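Old computers wanted at Tautahi hall

Residents can drop off unwanted computers, printers and monitors at the Tautahi hall through April, with no charge for households.

Last year's collection took in 2,440 items – well over the 1,000 the organisers had planned for. Natalie Pilkington, who runs the program for the shire, said desktop towers made up most of it. 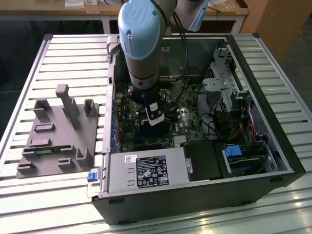
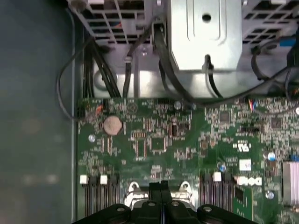
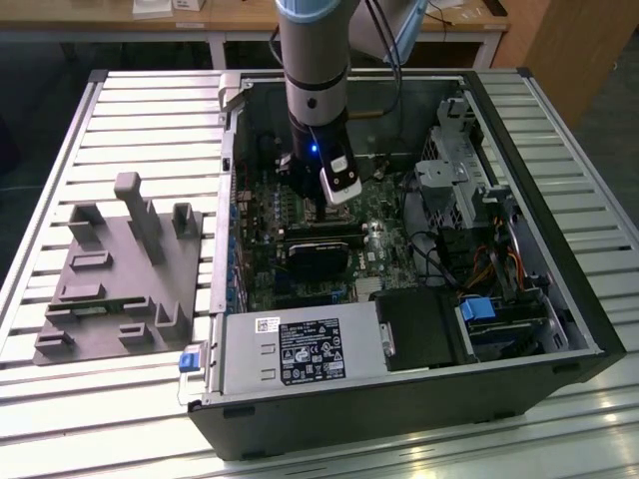 Desktop computers with the side panel off.

Televisions and loose batteries will not be accepted. People should wipe their own drives before coming in. The hall closes at 4 pm, and there is a limit of two towers per car.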